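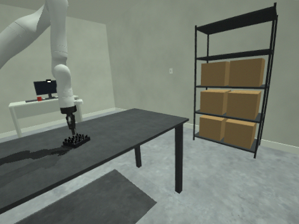 Madport's Old Ferry House Opens Its Doors Again in August

Good news for anyone who has walked past the shuttered ferry house on the Madport waterfront and wondered what it looks like inside. The building, which dates from 1805, reopens to the public in August after 13 months of repairs, and it looks wonderful!

The slate roof has been relaid, the big river-facing windows open again, and the old ticket hall has its original pale blue walls back. Painters found the color under layers of brown while they were scraping around a door frame. Upstairs, the clock room will be open to small groups for the first time - the stairs are steep, so wear decent shoes.

"I learned to swim off that landing," said Rūta Luik, who led the repair work. "When the shutters came off and the light reached the back wall, we all just stopped and stared."

More than 200 townspeople lent or gave things for the opening display, among them ferry tokens, postcards, a brass bell and a very long hand-knitted scarf once worn by a deckhand. Talha Rajput, who put the display together, is still hoping for photographs of the Jõgi, the last boat to run the crossing. If you have one in a drawer, he would love to see it.

The Hiresard bakery will run the small cafe by the landing, with rye rolls and cardamom buns from early morning.
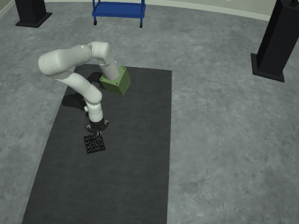 Do I need a ticket to get in?

Entry to the ticket hall and the display is free. The clock room costs 4 dollars, paid at the front desk, and tours leave every hour starting at 10 a.m.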